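Stusteden Community Board > Money & Banking > Local branches

Topic: Drustar closing the Owusu Street branch, where is everybody going?

ohemaa_f wrote:
Hi neighbors! I got the letter from Drustar on Saturday and I imagine a lot of you did too. The Owusu Street branch closes its doors at the end of the month and our accounts get moved over to the one by the highway. I have banked on Owusu Street for 33 years (I opened my first savings account there with my babysitting money!) and I don't mind telling you I sat in the car for a minute after I read it. I don't drive after dark anymore, and the highway branch is not a place you can walk to. So I'm wondering what the rest of you plan to do. Is Plelex any good?

EdemA wrote:
Sorry to hear it, Ohemaa. We switched to Plelex in July and I've been happy with them. Three tellers most mornings, a real person picks up the phone, and they're open until noon on Saturdays. The one thing to watch is the monthly fee on the basic checking. You have to keep $4000 between your accounts or they charge you $10.

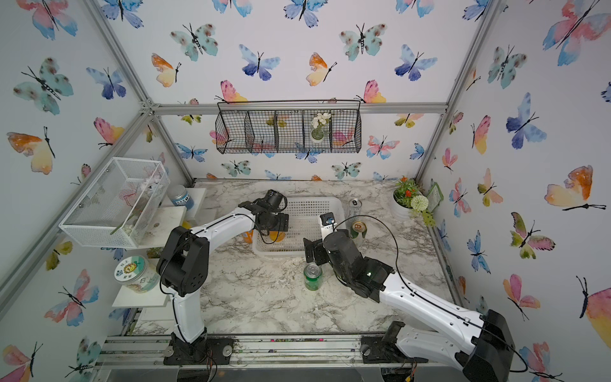
6 replies · 3 min read

Delali T wrote:
I have to disagree with Edem a little bit, and I say this with love because he helped me move my piano. That fee is no small thing for folks on a fixed income. Ten dollars a month adds up over a year, and my mother would never keep that kind of balance sitting there. I'd stay with Drustar and do the everyday things on the phone app. You can deposit a check from your kitchen table, and you'd only need the highway branch once in a great while.

EdemA wrote:
Fair enough, Delali, but does the app give you rolls of quarters? Some of us still use the laundromat :)

Delali T wrote:
The grocery store will sell you a roll if you ask at the service desk!

gifty.akolgo wrote:
I used to work the drive-through window at Drustar, years back, so let me put in a word. Whatever you decide, Ohemaa, please don't close the old account the same day you open the new one. Let them both run for a couple of months so your Social Security and your electric bill have time to find their way over. And if you have a safe deposit box on Owusu Street, call now, those don't move by themselves. The letter puts that on the back page in the small print, and I'd bet half the town hasn't turned it over.

ohemaa_f wrote:
Oh my goodness, Gifty, I do have a box and I had not turned it over. Thank you! I'm calling in the morning. Edem, would Plelex count a CD toward that balance, do you know?

EdemA wrote:
They counted ours, but ask them to show you in writing before you sign anything.

aba_a wrote:
Following this one, I have the same letter on my fridge. Ohemaa, if you do want to go look at Plelex I'm driving over on Thursday morning and there's room in the car.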